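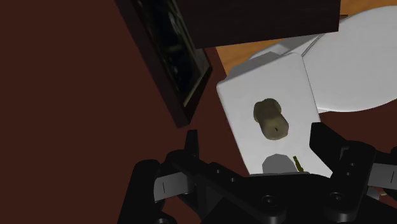 Figure 8. Gripper view in the simulator, fingers open, with the knob on its white panel.

Recording the knob task by remote control

I do these in the Saber simulator before I go near a real arm, and I'd say do the same (way fewer bent fingers!).

1. Start Stelon and pick the gripper view. Leave the speed at 20 percent for your first tries.

2. Open the fingers all the way, then steer until the knob sits over the gap between them. I look for the little dark notch on the knob's face, it's the easiest thing to line up on.

3. Press Record. Wait a second, then creep forward until the pads are on both sides of the knob.

4. Close slowly, turn your wrist on the hand controller, and let go. Back straight out.

5. Press Stop and name the take. Raluca Tănase and I use the task name plus a number, so knob_176 and so on.

Note: a finger can throw a soft shadow on the panel. I use it to judge how close I am, but it shifts when you tilt, so check the side view too.

Caution: don't roll the wrist while you're still moving in. The right finger catches the panel and the take is junk.

If the hand controller drifts, redo the zeroing in section 9 and start the take over.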